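Folding and rolling the big bedding (and getting your bed back by lunchtime)

Comforters used to defeat me. I'd strip the bed on a Saturday full of good intentions, and by evening there'd be a great puffy heap on a chair that slid to the floor every time the door closed. Then my aunt Yasmine El Idrissi stayed for a week, watched me wrestle a quilt into a cupboard with my knee, and taught me the roll. I love the roll! I've been doing it ever since and I get a silly amount of pleasure out of it.

It works for quilted comforters, for comforters in covers, and for most fleecy blankets. You don't need any gear. If you like, you can have a couple of fabric ties handy (old dressing gown belts are brilliant), but a good tight roll will usually hold itself together on a shelf.

Before you start

Make sure everything is properly dry, right into the corners. Quilted fabric holds damp along the stitching long after the top feels fine, so pinch a few of the seams between your fingers. If one feels cool, hang it back up for another hour and go have a cup of tea.

Leave the bottom sheet on the bed and spread a blanket over the top. Now the bed is your workbench, and it's the best one in the house, wide and soft and about the right height for your back. Push the pillows out of the way. Open the window too, as there will be fluff.

The quilted comforter

1. Lay it flat, the side you want to protect facing up. Walk to each corner and give it a tug so the filling isn't bunched.

2. Fold one long side in to the middle, then the other side over the top of it. You want a long strip in thirds. Smooth it with your forearms, not just your hands, and you'll feel the air going out of it.

3. Fold one short end in by the length of your hand. This little fold gives the roll a firm heart, and I skipped it for months before I realised why mine kept going floppy in the middle.

4. Roll from that end, kneeling on the bed if you have to. Press down and forward with each turn, then wait a second for the air to catch up. Going slowly is quicker, because you won't have to do it twice.

5. Tuck the loose end underneath and let the weight of the roll hold it.

It will still be puffy. That's fine! You aren't trying to crush the life out of it, and a comforter stored with a bit of bounce comes out much nicer when the cold weather returns.

The comforter in a cover

Covers slide about, and that's the whole difficulty. Before folding, reach inside and match the corners of the comforter to the corners of the cover, then do up the buttons or snaps. Fold it in half lengthwise first, and in half again if it's a big one. Roll from the closed end toward the opening so the trapped air has somewhere to go.

You can choose which side shows, too. I like the patterned side out so I know what I'm grabbing from the cupboard, although a strip of the plain underside along the bottom doesn't bother me one bit. Park the finished roll up against the headboard while you do the next one. It stays put there and you've still got most of the mattress to work on.

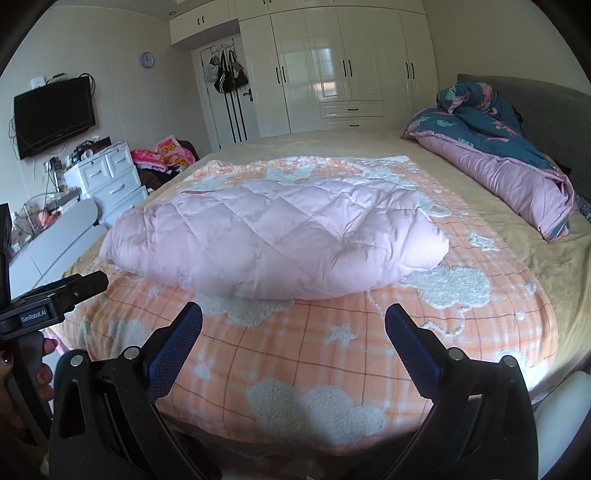 Callum Garside wrote in to say that he rolls his the opposite way, starting at the opening, and then kneels on the finished bundle until it stops sighing. He reckons it comes out a third smaller and fits the shelf above his water heater. I've tried it now and he's right about the size, but I found the cover crept up inside itself and I had to shake the whole thing out afterward. If your cover has ties in the corners, give his way a go and see how you get on.

The blanket you've been working on

Last of all comes the blanket on top, and you get this one nearly for free. Shake it gently out the window, lay it back down, and use the pattern to guide you. Plaids and grids are a gift here. Pick a line, fold along it, and your edges come out straight with no measuring at all. Fold to the width of your shelf, then in thirds the other way.

Fleecy blankets I fold and don't roll, mostly as they sit so nicely under the rolls and stop them wandering.

Putting it all away

Blankets at the bottom, rolls on top, tucked ends facing down. Put whatever you'll want first at the front. If you're storing things for a whole season, use a cotton bag or an old pillowcase, and keep it away from outside walls if your place gets damp in winter. A pillowcase from the same set is my favourite trick, as you always know which colour is inside.

Clothes that have piled up along the way can wait until the bedding is done. I used to stop halfway to sort the odd socks and cardigans, and that's how a morning's job turned into a weekend.

Next up I'm going to tackle fitted sheets, with Nuwan Kumarasinghe's corner-pocket method, which I've practised on the same sheet so often that it's starting to fold on its own.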